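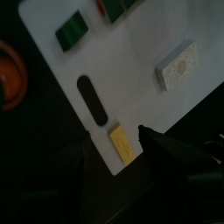 4. Moving your old phone across to the Grasness

Now for the good bit! By the end of this section your messages, photos and contacts will all be on the new phone, and you can start making it your own.

Before you begin, plug both phones in and join them to the same wi-fi network. Your old phone needs at least 732 MB free for the Stulik transfer app.

4.1 On the old phone, install Stulik and open it. Tap Send.

4.2 On the Grasness, go to Settings > System > Bring my things. Tap Receive and wait for the six-digit code.

4.3 Type the code into the old phone. Both screens turn green when they've found each other (it's lovely and quick on most home networks).

4.4 Tick what you want to bring. Photos are sent in batches of 3000, so a big collection will show more than one progress bar.

4.5 Tap Start. Leave both screens on until you see All done.

Note: Chat histories from some apps have to be moved inside the app itself. Check its own backup menu first.

Caution: Do not take the SIM out of either phone during step 4.5. If the transfer stops, tap Resume on the Grasness. Don't wipe the old phone until you've opened a few photos and messages on the new one.

If you see error 1144, the code has run out. Go back to 4.2 and ask for a fresh one.

4.6 Pick a ringtone! There are 176 to play with, and Bragança is a cracking one to start on. You'll find them under Settings > Sound.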